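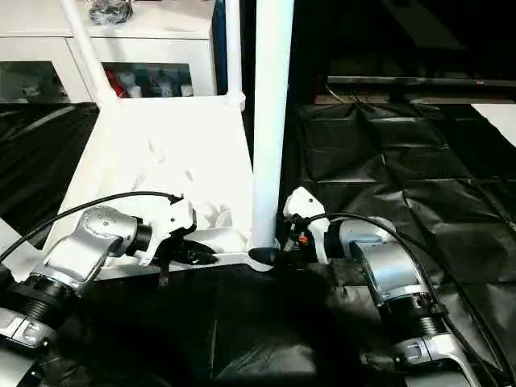
Floor plans come late in most decorating courses, and I've moved them up to Chapter 4 because I got tired of watching students fall in love with a sofa before they knew where the door swings. Everything we do in this chapter is about footprint, meaning the patch of floor a piece takes up, plus the patch it needs for you to use it. The two can be wildly different! A white metal frame with a horizontal rail down low looks like almost nothing, just a few lines in the air, and you still can't walk through it. Your eye goes through the gaps and your shins don't. Keep that in mind, since light-looking furniture is going to fool you more than once before we're done.

10 min read

Search this book

4.1 The sofa that ate my living room

My first apartment in Onder was 700 square feet, and I thought that was a palace. I had a budget, a free weekend and a picture in my head of a long sofa under the window. The one I picked was called the Lorine, and it was 88 inches long. The wall was 88 inches too. I remember being thrilled about this (a perfect fit!) and I paid for it on the spot.

You've probably spotted the trouble already. The wall had baseboard heating along it, so the sofa had to come forward a few inches, and then the arm sat in front of the closet door. I could open the closet just far enough to get one hand in. There was no space for a side table at either end, so for most of a winter I kept my tea on the floor and my lamp on a stack of cookbooks. The curtains, which I'd bought the same weekend, got trapped behind the cushions every time I shut them.

An 80-inch version was sitting right beside it in the store. Eight inches sounds like nothing when you're standing in a showroom with ceilings two stories high. At home it would have given me back my closet.

I tell this story at the start of every January class, and somebody always comes up afterward with a worse one. Beds are the usual villains, then dining tables.

4.2 Three patches of floor

When I draw a room now, each piece gets three outlines. The first is the piece itself, measured at its widest point, and on a chair that's often the back legs. The second is its working space: the drawer pulled out, the recliner tipped back, the oven door hanging down. The third is the path a person takes to reach it, and I draw that one in pencil because it changes the most as the plan goes along.

Paths can cross each other, and they can cross working space too if the two things don't happen at the same moment. You can let the walk to the bathroom run through the pulled-out dresser drawer if you live alone. With a roommate I'd think about it harder. With small kids I'd move the dresser.
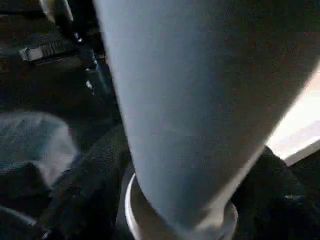 4.3 Taping it out

Get a roll of painter's tape and put the outlines on the real floor, at full size. I know it feels silly. Do it anyway, and leave the tape down for a couple of days while you carry laundry, answer the door and get up in the dark for a glass of water. You'll find yourself cutting the same corner over and over, and that corner is telling you something about where the path wants to go.

Tape doesn't show height, so I stand things up on it. Cardboard boxes are great for this, and so is a broom leaned in a corner to mark the top of a bookcase. When I was planning around my Kubo shelf unit I hung an old sheet from the ceiling to see how much of the window it would block. It blocked plenty, and the shelf went in the hall. 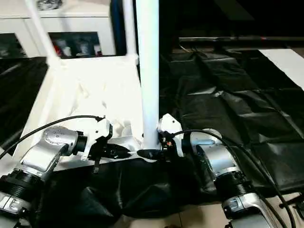
Once the boxes are up, sit down. People tape and measure and never sit, and the view from a chair is the one you'll have most evenings. Check whether you can see the door from your seat, whether the lamp bulb hits you in the eye, and whether you'd have to climb over a guest to get to the kitchen. Write it all down on the plan, even the grumpy bits.

The planning sheets for this chapter are in the Flurnutance workbook, and you'll want a tape measure and a soft pencil next to you before you go on to 4.4, where we'll draw your own room to scale, starting with the doors.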